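손바느질로 옷을 고치며 지낸 여름과 가을

2023년 10월 10일

지난 6월에 작업용 재킷 팔꿈치가 터졌다. 두꺼운 면으로 된 남색 재킷이고, 이 집으로 이사 오기 전부터 입던 옷이다. 처음에는 옷핀으로 막고 다니다가 옷핀에 팔이 긁혀서 그만두었다. 동네 수선집에 물어보니 안감까지 뜯어야 해서 새로 사는 편이 낫다고 했다. 그날 집에 와서 서랍에 있던 여행용 반짇고리로 대충 꿰맸는데, 이틀 만에 다시 벌어졌다. 실이 끊어진 줄 알았는데 살펴보니 실은 멀쩡했다. 매듭이 천 사이로 빠져나와 있었고, 바늘이 지나간 자리의 천이 조금씩 뜯겨 있었다.

그 뒤로 옷 고치는 일을 조금씩 배웠다. 가까이에 강좌가 있는 줄 몰랐는데, 퍼스트소프(Fastthorpe) 도서관 게시판에 손바느질 모임 안내문이 붙어 있었다. 참가비는 없고 바늘과 실은 각자 가져오라고 적혀 있었다. 첫날 가져간 실은 반짇고리에 들어 있던 것이었고, 모임을 이끄는 살마 살렘(Salma Salem) 씨가 그 실을 손가락에 감아 당기더니 단추 달 때나 쓰라고 했다.

이 글은 그동안 고친 옷과 그러면서 적어 둔 것을 정리한 것이다. 순서는 별 의미가 없고 생각나는 대로 썼다.

팔꿈치

처음 고친 것은 역시 재킷이었다. 먼저 내가 꿰맨 실을 전부 뜯었다. 가위로 한 땀씩 자르고 핀셋으로 뽑았는데 이것만으로 저녁이 다 갔다. 뜯고 나니 구멍이 처음보다 커져 있었다. 가장자리가 얇아져서 거기에 다시 바늘을 넣으면 또 뜯어질 것이 뻔했다.

그래서 안쪽에 천을 대기로 했다. 안 입는 바지의 밑단을 잘라 두었던 것이 있어서 그걸 썼다. 구멍보다 넉넉하게 자르고 네 귀퉁이를 둥글렸다. 귀퉁이가 뾰족하면 그 자리만 먼저 들뜬다고 들었다. 덧댈 천은 미리 빨아서 말려 두어야 하는데 나는 이미 여러 번 빤 바지라서 그냥 넘어갔다.

시침질을 먼저 하고, 그 위에 홈질로 줄을 나란히 놓았다. 줄 간격을 맞추려고 초크로 선을 그었는데 남색 천이라 흰 선이 잘 보였다. 중간쯤 가니 선이 지워져서 다시 그렸다. 한쪽 팔꿈치에 3시간이 걸렸다. 다른 쪽도 얇아지고 있어서 다음 주에 같은 방식으로 미리 대 두었다. 두 번째는 줄이 훨씬 고른데, 그러다 보니 양쪽이 다르게 보인다. 입고 다닐 때는 아무도 모른다.

소매를 팔에 낀 상태로 천을 대면 안 된다는 것도 이때 알았다. 팔꿈치를 굽혔을 때 당기지 않게 하려면 약간 여유를 두어야 하는데, 평평한 책상에서 딱 맞게 대면 굽힐 때 울고 결국 한쪽 땀이 먼저 터진다. 나는 안에 동그란 국그릇을 넣어 놓고 꿰맸다. 헤빈 마티아스(Hefin Mathias) 씨는 모임에 나무로 된 버섯 모양 받침을 가져오는데, 양말에는 그쪽이 좋고 팔꿈치에는 그릇이 낫다고 했다. 내 생각도 같다.

실

실은 생각보다 비싸지 않다. 시장에서 파는 작은 실패는 1000원이면 산다. 지난번 한국에 갔을 때 색깔별로 골라 와서 아직 쓰고 있다. 여기서는 안뎀턴(Andemton)에 있는 단추 가게에서 산다. 주인이 실을 창가에 두지 않는 점이 마음에 든다. 창가에 오래 둔 실은 색도 바래고 약해져서, 당기면 툭 하고 끊어진다.

면으로 된 옷에는 면실을 쓰고, 가방이나 두꺼운 외투에는 폴리에스터실을 쓴다. 반대로 한 적도 있다. 얇은 면 셔츠에 질긴 실을 썼더니 실은 그대로인데 천이 먼저 찢어졌다. 앞에서 말한 재킷도 비슷한 경우였던 것 같다. 옷보다 실이 세면 다음에 고칠 때 일이 커진다.

길이는 팔꿈치에서 손끝까지를 조금 넘는 정도로 자른다. 길게 자르면 바늘에 실을 꿰는 횟수는 줄어도 꼬여서 풀다가 시간이 다 간다. 꼬였을 때는 바늘을 놓고 실을 늘어뜨려 저절로 돌게 두면 풀린다. 밀랍을 먹이는 사람도 있다. 나는 작은 밀랍 조각을 하나 얻어서 마 실을 쓸 때만 쓴다. 면실에 쓰면 먼지가 붙는다.

검은 실은 따로 둔다. 남색이나 진회색과 섞여 있으면 저녁 불빛에서는 구분이 안 되어 잘못 쓰는 일이 많았다. 밝은 천 위에서 검은 실로 연습하면 땀 길이가 고른지, 당김이 일정한지 한눈에 보인다. 모임에서도 초보는 흰 천에 검은 실로 시작한다. 예쁘게 하려고 천과 같은 색을 고르면 어디가 틀렸는지 찾을 수가 없다.

매듭과 당김

매듭은 두 번 감는 것으로 거의 다 해결된다. 바늘 끝에 실을 감아 엄지로 누르고 빼는 방식이다. 처음 배울 때는 감은 고리가 헐거워서 천에서 한참 떨어진 곳에 매듭이 생겼다. 이만 엘 카티브(Iman El Khatib) 씨가 옆에서 보더니 엄지를 떼는 것이 너무 빠르다고 했다. 그 말대로 바늘이 다 빠질 때까지 누르고 있으니 매듭이 천에 붙었다.

끝매듭만 믿지 말고 마지막에 제자리에서 작게 두어 땀을 더 뜬다. 그런 다음 바늘을 천과 천 사이로 한 번 통과시켜 멀리서 빼고 자른다. 이렇게 하면 실 꼬리가 안에 숨는다. 바짝 자르다가 매듭까지 자른 적이 있어서 이제는 꼬리를 좀 남긴다.

당김은 말로 적기 어렵다. 세게 당기면 천이 오글오글해지고, 약하게 당기면 벌어진 틈이 그대로 보인다. 두 가장자리가 서로 닿기만 하면 거기서 멈추는 것이 맞다. 살을 꿰매는 일도 가장자리를 맞대 놓고 매듭을 짓는 것은 같다고 한다. 천에서는 틀리면 뜯으면 그만이다.

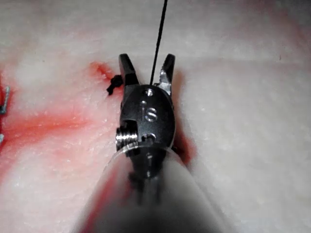
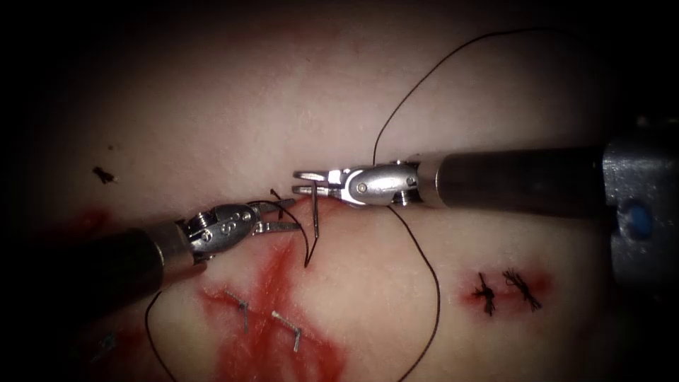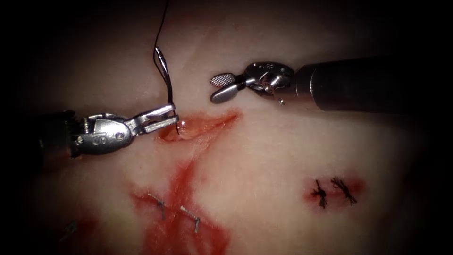 바로 위 사진에는 벌어진 절개와 매듭 두 개로 닫은 작은 상처가 함께 있다.
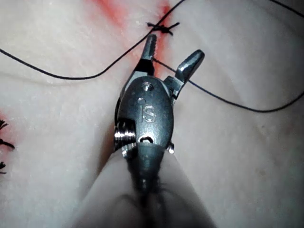
양말

양말은 뒤꿈치가 거의 전부다. 얇은 양말은 고치지 않는다. 몇 번 해 보았는데 고친 자리가 두꺼워서 신발 안에서 배긴다. 털실로 짠 두꺼운 양말만 고치고, 얇은 것은 걸레로 쓴다.

방법은 짜깁기다. 구멍 위로 세로 실을 먼저 걸고, 가로 실을 위아래로 번갈아 통과시킨다. 세로 실을 걸 때 구멍 가장자리에서 시작하면 안 되고 성한 곳까지 들어가서 시작해야 한다. 처음 고친 양말은 구멍 크기에 딱 맞게 했더니 한 번 빨고 나서 고친 부분이 뚜껑처럼 통째로 들렸다. 그 양말은 다시 고쳐서 지금도 신는다.

바늘은 끝이 뭉툭한 것을 쓴다. 뾰족한 바늘을 쓰면 이미 걸어 놓은 실을 찔러 갈라놓는다. 가로 실을 한 줄 넣을 때마다 바늘 끝으로 아래쪽으로 빗듯이 모아 주면 촘촘해진다. 이때도 끝까지 당기지 말고 양쪽에 작은 고리를 남긴다. 털실은 빨면 줄어드니 그만큼의 여유가 있어야 한다.

색은 맞추지 않는다. 회색 양말에 겨자색으로 고친 것이 있는데 빨래를 갤 때 짝 찾기가 쉬워서 좋다. 유스라 만수르(Youssra Mansour) 씨는 일부러 양쪽을 다른 색으로 한다. 나는 그 정도까지는 하지 않고 남은 실 중에서 굵기가 맞는 것을 쓴다. 색보다 굵기가 중요하다. 양말보다 굵은 실로 고치면 발바닥에서 바로 느껴진다.

지퍼와 단추

지퍼는 한 번 교체해 보고 다음부터는 수선집에 맡기기로 했다. 치마에 달린 22cm짜리 지퍼였는데, 떼는 것까지는 쉬웠다. 새 지퍼를 시침질할 때 한쪽이 밀려서 다 달고 올려 보니 허리선이 어긋나 있었다. 뜯고 다시 했고, 다시 한 것도 조금 어긋나 있다. 윗옷을 내어 입으면 가려진다.

슬라이더가 뻑뻑한 정도라면 교체할 필요는 없다. 양초나 연필심을 이빨에 문지르면 한동안 잘 움직인다. 밝은색 옷에는 연필을 쓰지 말 것. 나는 베이지색 파우치를 그렇게 버려 놓았다. 지퍼를 올려도 이빨이 벌어지는 경우는 슬라이더가 벌어진 것이니 펜치로 양옆을 아주 조금 눌러 주면 된다. 세게 누르면 부러진다.

단추는 실기둥을 세워야 한다. 단추와 천 사이에 성냥개비를 하나 끼우고 꿰맨 다음, 성냥개비를 빼고 남은 틈에 실을 돌돌 감는다. 외투처럼 두꺼운 옷은 이렇게 하지 않으면 단추를 채웠을 때 천이 눌려 주름이 진다. 안쪽에 작은 단추를 하나 같이 대면 힘이 나뉘어서 천이 덜 상한다. 오래된 외투 안쪽에 이유를 모르겠던 납작한 단추가 붙어 있었는데 그게 이 용도였다.

떨어진 단추는 바로 주머니에 넣지 말고 통에 넣는다. 나는 잼 병을 쓰고 있다. 주머니에 넣은 단추는 세탁기에서 나오거나 영영 안 나온다.

안 고치기로 한 것

고무줄이 삭은 침대 시트는 버렸다. 고무줄만 바꾸려고 뜯다가 천도 같이 삭은 것을 보았다. 햇빛에 비추어 봐서 손가락 모양이 그대로 비치면 그 천은 더 손대지 않는 편이 낫다. 시트의 가장자리 쪽은 성해서 잘라 두었고, 덧댈 천으로 쓰고 있다.

안감이 전부 해진 겨울 외투는 아직 옷장에 걸려 있다. 안감을 통째로 바꾸는 것은 해 본 적이 없다. 일람 카멜(Ilham Kamel) 씨가 작년에 혼자 해 보았다고 해서 헌 안감을 조각별로 뜯어 본으로 쓰는 방법을 들었다. 뜯을 때 조각마다 분필로 위아래와 좌우를 표시하고, 소매는 마지막에 단다고 한다. 안감 천만 사 두고 시작을 못 했다. 겨울이 되기 전에 못 하면 올해는 그냥 입을 생각이다.

청바지 무릎도 그대로 두고 있다. 무릎은 재봉틀로 하는 것이 빠른데 우리 집에는 재봉틀이 없고, 바짓가랑이가 좁아서 손으로 하기도 불편하다. 옆선을 뜯어 펼쳐 놓고 고친 다음 다시 박는 방법이 있다고 하는데, 청바지 옆선은 한쪽만 박음이 단순하니 그쪽을 뜯어야 한다. 바깥쪽인지 안쪽인지는 바지마다 다르다.

요즘 쓰는 도구

바늘은 길이가 다른 것으로 몇 개를 펠트 조각에 꽂아 두고 쓴다. 녹슨 바늘은 천에 얼룩을 남기니 아까워하지 말고 버린다. 골무는 가죽으로 된 것을 가운뎃손가락에 낀다. 금속 골무는 미끄러지고 벗겨져서 잘 안 쓰게 되었다. 실뜯개는 재킷을 고친 다음에 샀다. 가위로 뜯던 시간을 생각하면 제일 먼저 샀어야 하는 물건이다.

조명은 책상 왼쪽에 둔다. 오른손으로 바느질을 하니 오른쪽에 두면 손 그림자가 땀 위로 떨어진다. 저녁에 검은 옷을 고치는 일은 되도록 하지 않는다. 어두운 옷은 모아 두었다가 쉬는 날 낮에 창가에서 한다.

모임은 겨울에도 계속한다고 한다. 다음 달에는 장갑 손가락 끝을 고치는 방법을 배우기로 해서, 구멍 난 장갑을 찾아 가방에 넣어 두었다. 왼쪽 한 짝만 찾았고 오른쪽은 찾는 중이다.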